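Chapter 9
Learning from a Demonstration Day

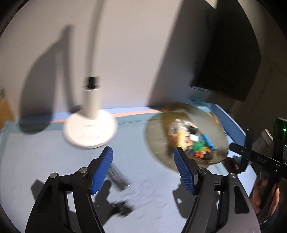

Garen opens its workroom in Kakholm to the public once a year, in February. Shafiq Debnath, who runs the day, gives each group 30 minutes. Visitors hold a gripper in the hand and try to pick up small things from a table – toys, blocks, whatever has been put out.

Most people find it harder than they expected. Two fingers can't feel what they hold, and a coloured block at an odd angle may take several tries.

In this chapter we follow one group through its visit. Section 9.1 looks at how the fingers open and close.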